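Sorting small parts: open bins, two colors, one rule

Posted Thursday in Workshop Notes
3 comments | 13 shares

The block stock had been living in one deep drawer, mixed with offcuts and pencil stubs. Finding two matching pieces meant emptying half of it onto the table. I spent an evening in July moving everything to open-topped bins and wrote down what worked.

First, the count. The drawer held 1,154 pieces, of which 414 were damaged enough to discard: crushed corners, mostly, and a few with glue on a long face. The remainder went into storage by color, with length ignored. I tried sorting by length first and gave up after 13 minutes. Lengths that differ by a small amount look identical in a pile, and color can be read from across the room.

Bins should have straight walls and no lid. Lids get set down on the next bin and stay there. I looked at a divided tray from Jisdale, but its compartments are too narrow for a hand.

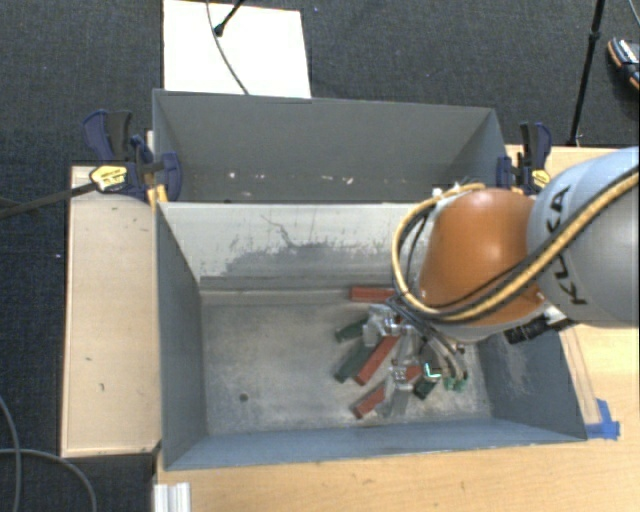 Placement matters more than bin size. Two bins pushed together, one directly behind the other, take up less table than two side by side with a gap, and pieces can't fall between them. The front bin is for whatever is being handled. The back one gets refilled at the end of the session.

Fill level is the other variable. A thin layer is better than a heap. With a single layer on the floor of the bin, each block can be picked up by its sides. Once blocks stack, the long ones bridge over the short ones and the short ones stay at the bottom until somebody tips the bin out. Blocks lying flat against a wall are the slowest to pick up, and I push those toward the center before starting.

Ingvild Berge asked whether felt on the bottom would help with noise. It does, but it collects dust and the blocks no longer slide. I took it out after 2 sessions.

Still to do: labels, and a decision on the odd lengths left over from the Ashworth set.

Share this post (13)
Comments (3)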